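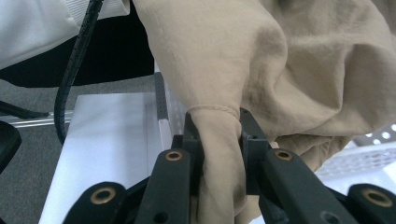 The Trutden Overshirt in Sand

We have wanted a proper warm-weather overshirt in the range for ages, and the Trutden is finally it! It's a big, easy, roomy thing in soft cotton, the sort you pull on over a T-shirt in the morning and forget you're wearing until bedtime. The colour is a light sandy beige that goes with nearly everything, and it looks especially good over white.

The cloth is a 200 gsm cotton twill from Bramard, washed before it is cut so that it's soft from the first wear. It creases a little and we love that about it. Itzel Manríquez, who drew the pattern, tried a crisper cotton first and it made everyone in the workshop look as if they were off to a job interview. The one we settled on hangs in wide, loose folds and gets nicer the more you wash it (my own sample has been through the machine most weeks since January and I'd happily swap it for nothing else in the wardrobe).

Details

Cotton twill, 200 gsm, garment washed
Colour: Sand
Relaxed fit with a dropped shoulder
Tonal stitching throughout
2 chest pockets, one with a pen slot
6 buttons down the front, plus a spare sewn inside the hem
Sizes XS to XXL

Fit

Generous! If you are between sizes, go down one, unless you plan to wear a jumper underneath. Measured flat and doubled, the chest on a medium comes to 122 cm, and the back length is 66 cm. Deepika Venkataraman in our fitting room is usually a small and wears the medium with the cuffs turned back twice, which looks great. Sleeves can be shortened before we send it out, just leave a note with your order and allow a few extra days.

Washing and folding

Wash at 30 with similar colours and hang it up damp by the shoulders. Give the seams a gentle tug while you're at it and most of the wrinkles will drop out. You can iron it on medium if you like a smarter look, though we rarely bother. Please keep it out of the tumble dryer, as the cuffs can pucker.

For the drawer, lay it face down, bring both sides in to the middle, fold the sleeves back along the body and then fold up from the hem. It also rolls up well for a weekend bag and makes a pretty decent pillow on the train.

Goes well with

The Platum T-shirt in white, and the Villalobos drawstring trousers, which come in a slightly darker shade of the same twill. Nicanor Tapia wears all three together and looks like he's on a very good holiday.

Returns

Unworn overshirts can come back for a refund or a different size, so long as the tags are still on. Shortened sleeves can't be returned. Questions about fit go to Maëlle Gosselin through the contact page, and she answers in the afternoons.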